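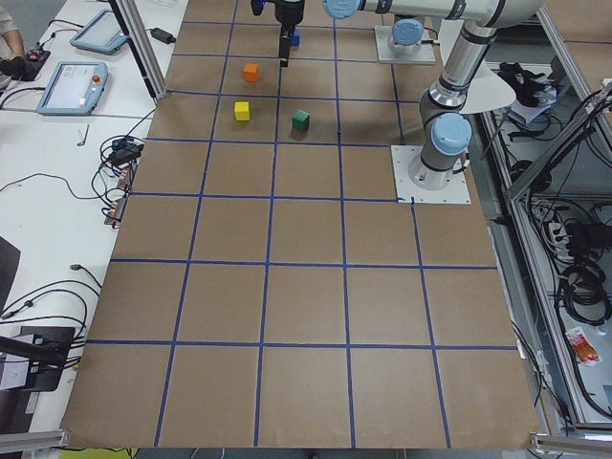

Painter's Tape: Common Questions, Doubtful Answers

Reiko Furukawa
Last updated February 1, 2026

I paint rooms for a living in Durkby and write this page in between. I get asked about tape more than I get asked about paint. Most of what people repeat to me came off a label.

Is blue tape better than the cream-colored kind?

For walls and trim, usually. The cream stuff tends to have a stronger glue and it hardens if you forget it over a weekend. But the color itself tells you nothing. Any company can dye its paper blue, and plenty do. I have used blue tape from a discount bin that took the finish off a door frame. Read what kind of surface it's sold for, then try a short piece behind the door.

Does the expensive tape give a sharper line?

Sometimes. Korach says its edge is "sealed" and charges accordingly. I bought a case in January and used it against the middle-grade Dralteck on the same hallway, same paint, same brush. On smooth drywall I couldn't pick one from the other. On the textured wall at the end of the hall both of them bled. If someone shows you a perfect line on a smooth sample board, ask to see it on your own wall.

Can I really leave it up for two weeks?

The label says so. The label was written with a clean indoor wall in mind, out of the sun. Next to a south-facing window I wouldn't go past 6 days, whatever is printed on the roll. Kitchens are worse, with grease under the tape and steam over it.
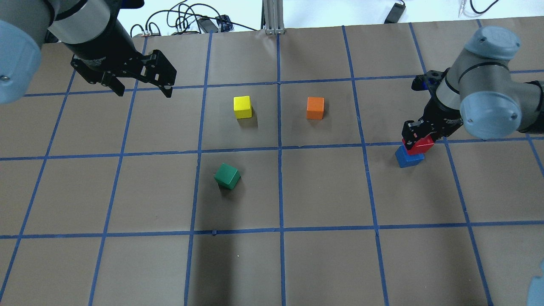

Heat bothers me more than time does. A radiator pipe will bake the glue into a brown crust that needs mineral spirits and a lot of patience. I've heard that a hair dryer fixes this. It softens fresh glue. On the old crust I've only ever managed to warm it up.

Should I pull the tape while the paint is wet?

You'll find people who swear by wet and people who swear by dry, and each camp has photos. I pull when the last coat is tacky, slowly, folded back over itself. If the paint has dried hard, run a sharp blade lightly along the edge first. What I don't believe is the exact-minutes advice. Your room isn't the same temperature as mine.

What about painting the edge with the wall color first?

This one holds up. Brush the old color over the tape edge, let it dry, then put on the new color. Whatever leaks under is the color that was already there. It costs nothing but time, so you won't see it on many packages.

My tape tears into slivers when I pull it. Bad roll?

Maybe. Old roll is more likely. Tape kept in a cold garage or on a sunny shelf goes brittle, and a nicked edge will start a rip every time. Keep the rolls flat, in a bag, indoors. Some people microwave a stuck roll for 15 seconds. I've seen it work and I've seen a cardboard core get scorched, so I won't recommend it.
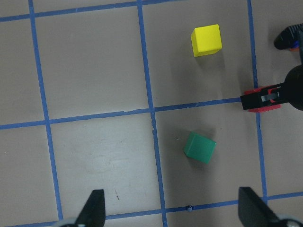 Do I need tape at all?

Less than the stores would like. A steady hand and a good angled brush will handle most ceilings. I tape baseboards, stripes and anything with a pattern. A friend who runs the hardware counter at Ichikawa thinks I'm costing him sales, and he may be right.

How do I lay out stripes or squares without them drifting?

Measure every line from the same starting point. If you measure each one from the last, small mistakes pile up. Snap a chalk line or use a long level, and don't trust the corner of the room to be square. I have yet to meet one that was. 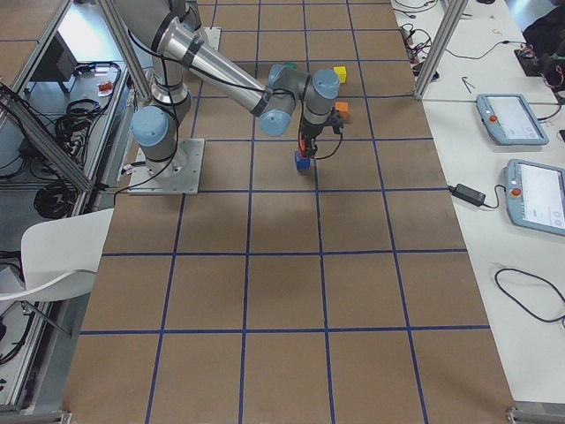 Press the edges down with a plastic card, and pay attention to where strips cross, where the top one bridges over the bottom one and leaves a tiny tunnel for paint. Rollers sold for pressing tape do the same job as the card. They just cost more.

Is 80 grit too rough for fixing a bad line?

Yes, on a finished wall. Start with 100 if the ridge is thick, go finer after that, and stop sooner than you want to. Then touch up with a small brush.

Do you get paid by any of these brands?

No. Dralteck once mailed me a box of samples. It was the wrong width.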